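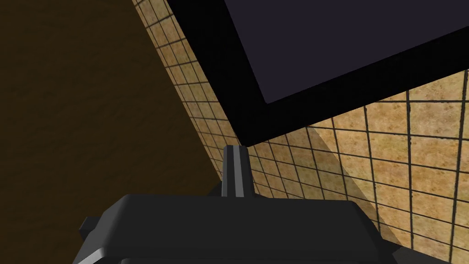
Mhairi Tosh wrote to us after her first season that she had stopped dreading the spring, when the water used to come up through the cellar floor and she would be down there with a mop before work. We get letters like that now and then, and we keep them in a binder by the front desk.

Westeck Drainage and Foundation
About Us

Westeck keeps water out of basements and crawl spaces. We work on houses, small apartment buildings and a few churches and shops. Most of our customers live in Clandska and the towns along the Leone River, where the soil is heavy clay and many of the houses were built on stone footings.

How we started

The company was started by Manuela Zanetti, who had spent 13 years digging and laying pipe for other contractors. She bought a used trench digger and a trailer and took on yard drains and downspout lines. Foundation work came later, after customers kept asking her why the water in the yard was ending up in the house. For the first few years the office was her kitchen table. We now have a shop and yard on Skorkine Road, with a covered area for pipe and stone and a small room where customers can sit down with an estimator.

Manuela still runs the company. She does many of the first visits herself and signs every estimate before it goes out.

Who works here

There are 25 of us. Most are on the field crews, and the rest handle estimates, scheduling, purchasing and the phones. New crew members start on outside work such as grading and downspout lines. They move to inside work once they have been through a full wet season with a lead. All of our crew members are employees. For electrical work we bring in a licensed electrician, and the name of that firm will be on your paperwork.

What we do

Interior drain channels and sump pits
Sump pump replacement and battery backup
Exterior footing drains
Crawl space liners and vents
Crack repair in poured concrete walls
Yard grading, swales and downspout extensions

We do not treat mold, and we do not lift or level houses. If your house needs either one, we will tell you at the first visit and give you the names of companies that do it.

How a job goes

The first visit takes up to 3 hours. We look at the gutters, the slope of the yard, the walls and the floor, and we ask where the water shows up and how long it stays after rain. It helps if you leave any stains where they are and don't paint over them before we come.

You will get a written estimate with a sketch of the work. Sometimes the estimate is short. A good number of wet basements can be fixed with longer downspouts and a few loads of soil, and we would like to try that before breaking up a floor.

If we do cut the floor, we hang plastic across the stairs and run a fan to the outside. Please move anything stored within a few feet of the walls. The crew can help with heavy shelves and freezers, but let the office know ahead of time so we can plan for it. New concrete is patched flush with the old floor. It will be a different color for a while, and in older basements it may stay that way.

After the work

To date we have finished 2,935 jobs, and we keep the sketch for each one. If you bought a house with a Westeck sump cover, call us with the address and we can send you a copy showing where the pipes run. Warranties on drain channels pass to the new owner. Pump warranties come from the manufacturer and may not.

We check pumps every October for customers who are signed up for yearly service. The office is open on Saturday mornings during the spring thaw.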